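October, late evening

Well, I stayed up far too long again, and I have only Plundeo to blame. I told myself I would do one dungeon after dinner and then wash the dishes, and the next time I looked up the tea had gone cold and the cat had given up on me and gone to bed.

The patch finally came down this afternoon. They have fixed the stutter in the harbor town, bless them, and I walked all the way from the fish market to the lighthouse without the picture hitching once! It made me so happy that I turned around and walked back again, just to look at the water. I have been grumbling about that harbor since the day I bought the game, so it's only fair to write down that it's lovely now.
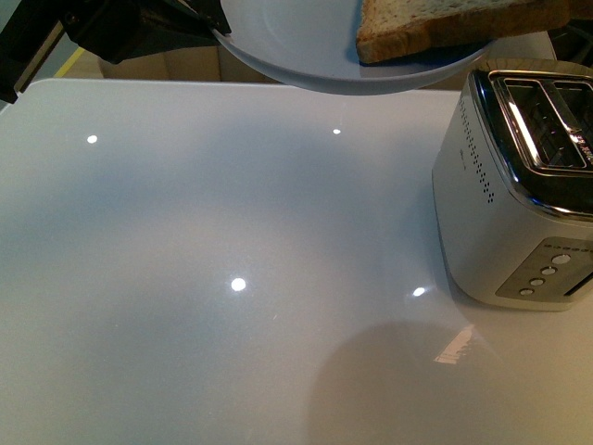

Bread on a plate, toaster at the ready.

The save problem is still with us, though. I lost the whole climb up to Gronditz, the tower with the bells, and had to do it over. That makes 3 times now — the same stairs, the same archers, the same awful jump by the broken window. I did find a chest I'd missed on the other tries (a warm cloak, and 100 coins that I spent almost right away on arrows), so I suppose it wasn't a total waste of an evening. 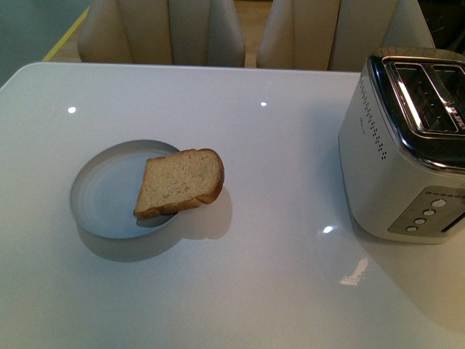 And then there's old Nic Aodha, the ferry keeper, who is still my favorite person in the whole game. She has new lines since the patch. If you bring her the lantern before you ask for passage, she tells you a long story about her brother and the winter the river froze, and I put the controller down in my lap and just listened. I do hope they give her more to do in the next chapter. I'd happily play a game that was only her and the boat.

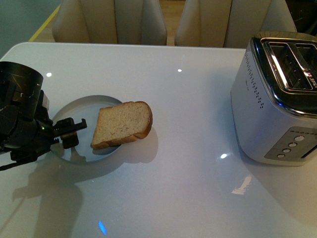
Olanrewaju Afolabi

I also meant to put down a word about the Werkex controller, seeing as I complained about the old one for pages and pages last month. The triggers are softer and my thumbs don't ache, but the left stick squeaks when I push it forward, a tiny mouse of a squeak, and once I'd heard it I couldn't stop hearing it. I may send it back. I may just turn the music up.

I'm level 13 now, with one quest open in the marsh that I'm a little scared of. Tomorrow I'll do the dishes first and then go and see what's living out there.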